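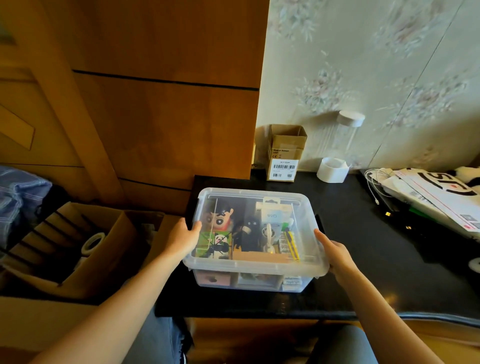 Notes for the Tuesday talk. Slow down. Drink some water before the part about labels, because last time I croaked my way through it.

Hi everybody, thanks for coming back from lunch! I'm Rosine Riviere, I work on the data side at Prurel, and for the next little while I want to talk about junk. Household junk, the kind you have in a drawer or a box on your desk right now.

(Pause. Ask for hands: who has a box of cables at home? Who knows what every cable in it is for?)

Okay so, some background. We're trying to teach a system called Pukis to tidy up. Opening a container, taking a thing out, putting a thing back, getting the lid on. You and I do that while talking on the phone. For Pukis every one of those is a separate little mountain, and the way it learns is by watching people do it, from the person's own point of view, over and over.

When we started I thought the hard part would be the model. I had a whole slide about the model. I've cut it, you're welcome. What ate our spring was getting good examples.

Our first batch was 300 clips, all recorded in our office, on one table, with things I bought specially. Blocks, cups, a few balls. Beautiful clips! Even light, nothing overlapping, everybody moving very politely. Pukis learned them fine, and then we gave it a bin out of a real apartment and it had no clue what to do. Things lean on each other in a real bin. Half of what you want is under something else. The plastic is cloudy so from the side you get a blur.

So we changed the plan, and this is the part I'm excited about. People record at home now, at their own desks, sitting down if that's how they'd do it. Clear storage boxes, toys, tape, a little fan, a utility knife, whatever lives there. We don't ask anyone to clean up the background first. If there's a cardboard box open on the floor or a pile of papers at the back of the desk, leave it, please. I used to ask people to clear the desk and I really regret it.

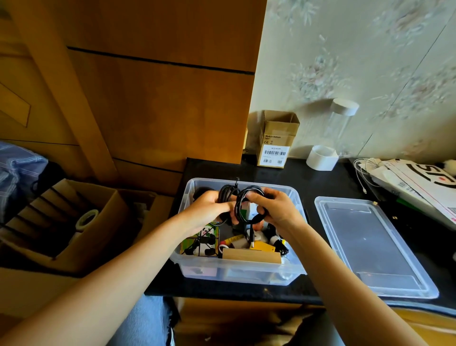
Now cables. I could do the full hour on cables. A block is a block whichever way you turn it, but a bundle of cable changes shape while you're holding it. Loops slide, the plug pokes up one side, the other end dangles down and catches on whatever's in the bin. People nearly always use both hands for it without thinking, and they shift their grip in these tiny ways that you only notice when you play the clip at quarter speed. That's gold for us. In the current set we have 1177 clips and 100 of them involve a cable of some kind, and if I could swap, I'd take fewer toys and a lot more cables.

(If somebody asks about charging cords versus network cords: we don't separate them yet. Akl wants to. Park it.)

What we tell the people recording. It fits on one page. Keep your hands where you can see them. Do one thing, finish it, then do the next. If you drop something, don't stop! Pick it up the way you normally would. We used to throw out the drops and fumbles, and then Pukis had never once seen a person recover from one, so guess how it handled its own.

(Water here.)

Labels. Every clip gets cut into steps and each step gets a plain sentence, "take the tape out," "put the lid down next to the bin." We do that part in Furkex. Two people label each clip separately and then we compare. Where they disagree it's usually about when a step starts. Does "grab" begin when the fingers touch, or when the hand starts moving? We argued about that for most of April and went with touch. I'm still a bit unsure, and I'd love to hear from anyone who picked the other one.

Also, keep the names boring. One of our labelers wrote wonderful long descriptions of every toy, and I loved reading them, and we had to redo the lot.

Next up: we want to reach 1534 clips before we train again, and I'd like most of the new ones from homes we haven't recorded in. Different desks, different light, lefties!! We have so few lefties.

Skip the bit about storage costs if it's past 2:40.

Questions. Repeat each one into the mic, people in the back complained.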